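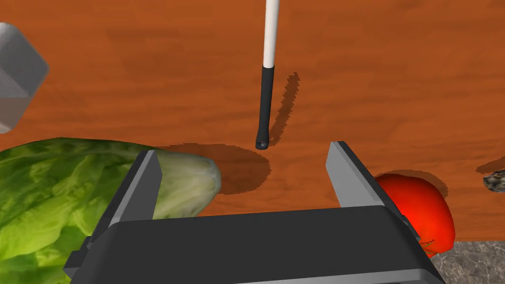 *Mawuli Quaye*

12th February. Equipment planning, gripper cell, Rondville lab.

The simulated produce setup is now in use for sizing the purchase. The view from behind the jaws, fully open, with the lettuce on one side and the tomato on the other, is the one to be used when comparing finger options. All quotations are to be read against it before any order is placed.

**Gripper.** Two suppliers have replied. Paterson offers a parallel-jaw unit with a stroke of 93 mm, fingers sold separately. Mevis offers a longer stroke but requires its own controller, and that controller was not included in the figure submitted in August. Donnie Cowie has asked Mevis for a revised quotation with the controller as a separate line. Until it arrives the two prices should not be placed side by side in any summary.

**Fingers.** Flat plates are adequate for a first round. Jessie Strachan's view is that the tomato will decide the pad material and the lettuce will decide the opening, and I agree. The romaine model is long and lies on its side, so the approach direction matters as much as the stroke. Request: four sets of plain fingers, plus pad stock to be cut in our own shop. Soft fingers are deferred to the next budget period.

**Work surface.** The model has a wood tabletop with gray speckled stone at the near right corner. Eilidh Tennant asked whether the physical bench must reproduce both. For camera calibration I would prefer that it did, but a stone offcut will serve, and no slab should be purchased. Ross Rennie will ask at the Lonlow stores.

**Simulation costs.** Shadow edges still render in visible steps, most plainly beside the hanging rod. A better graphics card has been proposed. My recommendation is to leave it out of this request. The stepping has no bearing on jaw clearance, and the present machine completes a batch overnight. To be reviewed if the vision work is approved.

**Items still without a price**

- Mounting plate and cable set for the arm
- Spare fuses and connectors
- Guarding for the open side of the cell
- Service contract, second year onward

Guarding must not be treated as optional. Last year it was added after approval, and more than 4 weeks were lost while the amended form was signed.

**Actions.** Cowie: Mevis quotation. Strachan: pad samples, two thicknesses. Rennie: stone offcut. Quaye: draft of the request, to be circulated to Tennant for comment before it goes to finance.

Added later: Paterson confirms that the quoted price excludes delivery. Figure to be corrected in the draft.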